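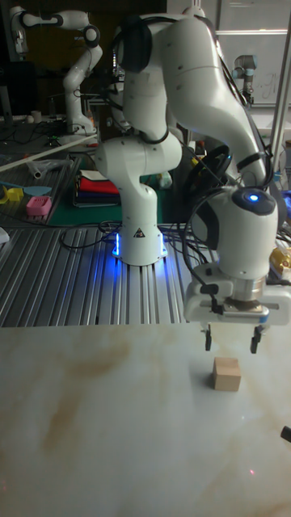

Home Topics Collecting Postal history Contact

Plonov Philatelic Exhibition

By Réka Katona, December

The Plonov Philatelic Exhibition is a stamp and postal history show held every 2 years in the town of Plonov. It is run by the Plonov Collectors' Union and is open to the public without charge. Exhibits come mainly from private collections in the region, with a smaller section for invited foreign entries.

History

The first show grew out of a swap meeting in the reading room of the town library, where members laid out album pages on the desks. Henrike Voß, a collector of railway cancellations, drew up the first written rules for exhibitors. These limited each entry to 7 frames, a limit that still applies in the open class. The show later moved to Pálfi Hall, a former grain exchange near the station.

The most recent edition had 2,616 visitors, the highest attendance to date.

Classes and judging

Entries are accepted in traditional philately, postal history, thematic and youth classes. The thematic class is the largest. Birds, bridges and mountain plants have been frequent subjects, and a single-species entry on the swallowtail won the class twice. Exhibitors must submit a title page and a short plan of the exhibit in advance. Judges mark treatment, knowledge, condition and presentation, and give written comments to each exhibitor on the last afternoon.

The main award is the Plusoveck Medal, named after the village where the district's first post office opened. It is not given in every edition. The youth class has a separate prize, a stock book and a year's membership in the union.

Commemorative covers

A pictorial postmark is used at a temporary counter in the hall during the show. The union also issues a numbered cover in an edition of 500. Covers from the early shows have plain envelopes with a rubber-stamped cachet, and those with a misspelled town name are sought by local collectors.

See also: Plenham Stamp Fair; Thematic collecting

Filed under: Exhibitions, Philately, Regional societies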